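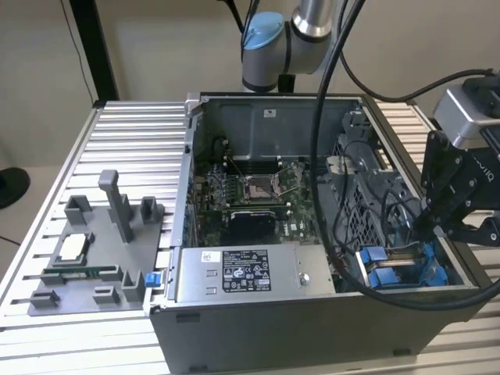

Tùng Diệp has been repairing computers in Cernham for long enough that people bring him machines he sold to their parents. His shop, Dinu, takes up the ground floor of a narrow building near the bus station, with a counter at the front and the workbenches behind a curtain. He opens at nine and says the first hour is mostly people collecting.

He didn't set out to run a shop. He trained as a bookkeeper and worked for a furniture importer called Jolix, where he was the one who got asked when the printer stopped. "I fixed it because I wanted to go home," he says. "Then I was the person who fixed it." When Jolix moved its office out of town he took his redundancy money and rented two rooms. The second was meant for storage and still is.

Most of his work is older desktop machines, the sort that offices get rid of in batches. He strips them, tests what can be tested, and sells them on with a short guarantee. He doesn't advertise. A man from the allotments bought one for his wife, and after that half the allotments came.

I asked him what goes wrong most often. "Dust, and then power supplies," he says. "People think it's a virus. They come in and whisper it, like a disease. I open it up and there's a carpet in there." He charges less for cleaning than he used to, as it takes him very little time now and he would sooner people came back once a year than waited for a fault.

The price of parts is the subject he returns to. He keeps a paper ledger of everything he has bought in, and the last entry when I visited was number 1012, a box of fans. Memory he can usually find. Power supplies for the small office cases are harder, as many are an odd shape and won't swap with anything else. "You have a good machine and one bad piece, and the piece costs 40 pounds, and the machine is worth 50. What do you tell the customer? I tell them that. Some of them pay it anyway."

He is less worried than I expected about people giving up desktops. Laptops have taken a lot of the trade, he agrees, but they come back to him too, usually with a broken hinge or something spilt on the keyboard. He turns down phones. He tried them for one winter and disliked the arguments about screens.

There have been offers to join a larger business. Dollby, a chain with branches in several nearby towns, asked him to take on its name and its till system. He went to two meetings. "They were polite. They wanted me to sell a service plan with everything. I don't know how to say that to a person who came in for a cable."

He has one part-time helper, a college student who comes in after lectures and does the data transfers. Tùng won't let anyone else wipe a drive. He keeps every old drive on a shelf for a month after the job is finished, with the customer's name on tape, and then wipes it himself. In March a woman rang on the last day of her month to ask whether there might be some photographs of her brother on hers. There were, in a folder she had never opened.

He thinks schools should teach children to take a computer apart, even if they never put it together again. "It should be an old one, so they aren't frightened. They learn what the parts are called, and then later when somebody tells them they need a whole new one, they can ask which part."

His lease comes up next year and he expects to renew it. His daughter would like him to move somewhere with a proper window. He says he has looked at one place on the other side of the station, but the floor slopes, and he'd have to build the benches again from nothing.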